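Meeting Room Hire at Oltus – Frequently Asked Questions

Updated in May. If your question isn't answered below, ring the front desk or email Aitana Toledo, who looks after room bookings.

How do I book a room?

Use the booking form on our website or call in at the front desk. We hold a provisional booking for 15 days. After that it goes back on general sale unless you have confirmed it in writing.

How long is the minimum hire?

60 minutes. You can add time in blocks of 15 minutes. Setting up and clearing away both count as part of your hire, so allow for them when you choose your start and finish.

What rooms do you have?

There are three. Starkent is the largest and is used for talks and training days. Hsu is a mid-sized room with a conference table. Odance is a small room for interviews and one-to-one meetings. All three are on the ground floor and have step-free access.

Can we use the table for sorting or packing?

Yes. Plenty of groups book Hsu for putting together welcome packs, sorting donations, or going through samples before an event. The table is fixed in position and can't be moved to the side of the room, but you can get at it from every side.

Please don't cut card or open parcels with a blade directly on the tabletop. The front desk lends out cutting mats. There is no charge, and you sign for them when you collect.

What can we put on the table?

Boxes, jars, tubs, small pieces of equipment and paperwork are all fine. Anything that might leak should stand on a tray. Tape sticks badly to the veneer and takes the finish off when it is pulled up, so use the pinboard for notices and running orders.

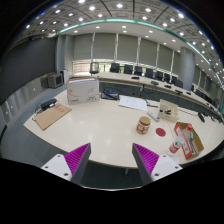 Large boxes can go on the table or on the floor beside it, provided the way to the door is kept clear. If you have more than will fit, ask us about a trolley and we will tell you whether there is space in the store.

Can we send things ahead?

You can have parcels delivered on the working day before your booking, between 9 am and 4 pm. Mark each one with the name of your group, the room and your booking number. We don't open parcels or check what is in them. If your meeting is on a Monday, deliveries need to arrive on the Friday.

Can we leave things overnight?

Only if you have the room booked for both days. Otherwise everything has to go with you. We can't promise that boxes left behind will still be in the room next morning, as the cleaners move them to the front desk.

What about small items?

Bring lidded tubs or shallow boxes and keep small things in them. Pens, cables, clips and batteries make up most of our lost property, and they are hard to match to an owner. Lost property is kept until the end of the following month. Chargers are kept in a separate drawer, so please describe yours when you ring.

Is food allowed?

Cold food and drinks with lids are allowed in Starkent and Hsu. Odance is water only. Jars and packets of food brought in for a hamper or a raffle are fine in any room as long as they stay closed.

How should we leave the room?

Wipe the table with the cloth and spray provided – no bleach or scouring pads. Flatten empty cardboard and put it in the blue bin by the back door. Tick off the sheet on the inside of the door and leave it there.

If a room needs extra cleaning afterwards, we charge £60. Damage to furniture is charged at the cost of repair.

Do you take a deposit?

For one-off bookings we take £100, returned within 15 days of your hire. Regular hirers pay it once and we keep it until they stop booking.

Is there parking?

There are a few spaces behind the building for unloading. You may use one for 15 minutes, then you will need to move to the public car park across the road. The back door is locked at 6 pm, and on Thursday at 8 pm.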